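## The case for the shallow tray

Desk storage is sold by volume, and volume is a poor guide to how it performs. A deep box holds more, but whatever goes in first ends up underneath and has to be dug out. Small round containers suffer most. They roll if laid down, stack badly if the lids are domed, and hide their labels once a second layer goes on top.

A shallow rectangular tray limits the contents to a single layer. Stoltberg, a storage maker based in Rallevport, reduced the wall height of its standard tray by 39 mm in the last revision and left the footprint alone. Capacity fell. Returns to the supplier, Fusimeo, fell too. 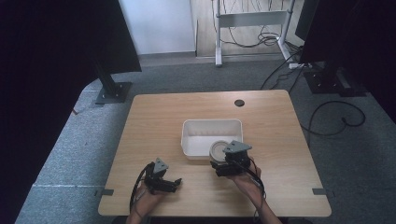
Wall angle matters as much as height. Vertical sides give the most floor area but leave no room for fingers around a round tub placed against the edge. A slight slope costs a few millimetres at the base and gives them back at the rim, where the hand needs them. Rounded corners are easier to wipe, though a square box will never sit fully into one.

Colour is a smaller matter. White plastic shows dust and spilt powder early - useful in a workroom, less welcome in a hallway.

The Wijaya workshop, which fitted out 12 benches in October, keeps its trays towards the middle of the table and leaves the cable hole clear. Its stock list runs to 1513 items, and anything taller than the tray wall goes on a shelf.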